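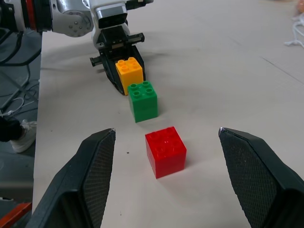 Wattimena replied that the red ones have been tight since the box was opened, and asked if anyone had tried warm water yet.

Ticket 433: Blocks hard to pull apart
Posted 2022-05-28 by the Reva play room desk
2 min read

Item: Huvik large blocks, two-by-two studs, red, green and yellow.
Problem: Stacked blocks stick. Smaller kids can't separate them and ask an adult.

Log

1. Washed one block of each color in warm water with dish soap. Air dried overnight. Red on green still tight. Yellow on green a little better.

2. Checked the studs for glue or sticker residue. Found some on one red block and wiped it off with rubbing alcohol. No change.

3. Tried a block from the old Arnix set on top of a green Huvik. Comes off easily. Arnix on Arnix is also fine.

4. Pressed red and green together and pulled them apart 200 times. Looser by the end, still too stiff for the under-threes.

We use cookies to remember your settings. Accept / Manage

5. Set single blocks out on the table, apart from each other, for sorting by color. No complaints with them used this way.

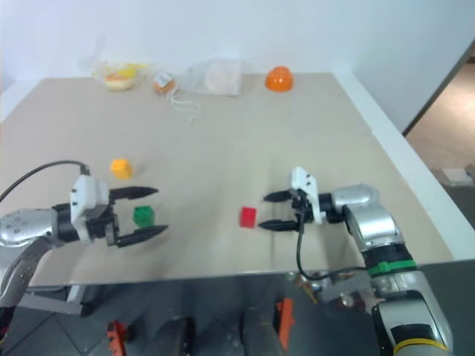
Step 5: green and yellow blocks on the table.

Status: Open. Asked Huvik for a replacement bag. They said July. Until then the Huvik blocks are for sorting only, and the Arnix set is for building. Please don't mix the two when putting them away.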